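The Long Way Around a Short Push

Pushing a small block across a board is one of the oldest problems in robot manipulation, and it remains an awkward one. A block pushed off-center turns as it slides. Where it turns about depends on how its weight is spread over the contact patch, and that spread can't be measured from above. Two pushes that look identical on paper can end several degrees apart.

At Skallen, a research lab that works mostly on contact problems, Anneli Kinnunen and Bhavana Poduval have spent the past two years on a narrower version of the question. Their method, called Bassi, does not try to predict the exact path of a pushed block. It predicts how wrong its own guess is likely to be, and it picks the next push with that number in hand.

"We had a good model and a bad one, and the bad one was winning," Kinnunen says. "The good one was confident in places where it had no business being confident."

The earlier system, Dremport, was a conventional planner. Given a goal such as moving one block next to another, it searched for a sequence of pushes, ran the whole sequence, and checked the result at the end. Over long sequences the errors added up. A block that rotated too far early on would present a corner where the plan expected a face, and every push after that was aimed at the wrong place.

Bassi replans after each contact. At every step it draws 99 candidate pushes, each defined by a start point, a direction and a length. A learned model returns a predicted pose for every block on the board, along with a spread for each pose. Candidates with a large spread are not thrown out. They are shortened, so that the arm makes a small move, looks again and updates. Long pushes are saved for cases where the model has seen similar contacts many times.

Length turned out to matter more than direction. In the lab's tests, capping uncertain pushes at 10 millimeters removed most of the large failures. The cost is time: a task takes more separate pushes, and each one requires the tool to lift, travel and come down again.

The hardest cases involve groups. A single block has one contact with the tool and one with the board. A tight cluster has many contacts between the blocks themselves, and force passes through them in ways that change with very small gaps. Stars are the worst of the shapes, Poduval says, since a point can catch a neighbor and drag it along.

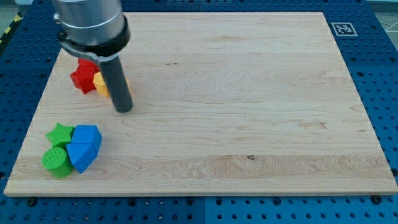

For clusters, the model treats touching blocks as a graph, with an edge wherever two outlines come within a set distance of each other. Spread is passed along those edges. If the first block in a chain is hard to predict, the blocks behind it are marked as harder still. This is a crude rule, and the authors say so in their report, dated 12/09/2020. It overstates the uncertainty for blocks with flat faces, which tend to move together as one piece.

Training data came from the arm itself, run on random pushes, with no simulation. Poduval tested simulated data in June and dropped it. The simulator's friction was too even, and a model trained on it learned spreads that were far too small.

Open problems remain. Bassi has no good way to separate two blocks that are already pressed together, other than pushing one of them and seeing what follows. It also forgets. When a block behaves oddly, the planner corrects for the new pose but keeps no record that this block, on this part of the board, is unusual. A follow-on project, Cistusetti, will add a short memory of the last 7 pushes and use it to adjust the spread as a task goes on.

Kinnunen expects the gain to be modest on single blocks and larger on clusters. The first runs will use the same shapes and the same tool, so that the results can be compared directly with the old ones.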